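Cendard sets equipment budget for hand-held grippers at Piscombe site 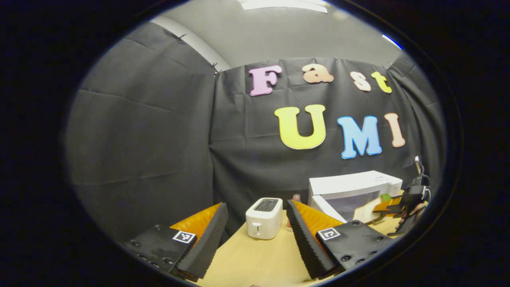 Page last changed: 11th October

PISCOMBE - Cendard will buy 58 hand-held grippers for its kitchen task program at Piscombe, the company said today. The order is the largest single item in the site's equipment plan and replaces an earlier proposal to spend most of the money on fixed arms.

The grippers will be supplied by Hjaltested, with delivery in two lots. The first lot is due before the end of the year. The second is planned for May, once the new benches have been fitted.

Each bench is set up as a small kitchen counter. The standard layout has a light wood tabletop, a toaster and a microwave, with a fabric backdrop behind. Smaller items are bought locally and swapped often, so they are paid for out of the running budget.

Spare parts have their own line this year. Cendard has set aside money for 200 replacement finger pads. The ridged foam on the pads is treated as a wear part, and the printed square markers on the finger plates will be restocked with each pad order.

The company is planning for 4,000 hours of bench time in the first year. Storage and network upgrades for that work were approved separately and are not part of this purchase.

Midora will handle calibration and repairs under a service contract. Units sent in for repair will be replaced from a shared pool at the Piscombe store.

A decision on more robot arms has been put off until the second lot of grippers is in use. Suppliers who wish to quote for arms, mounts or cabling can register with the Cendard purchasing office at Piscombe. Suppliers already on the list do not need to register again.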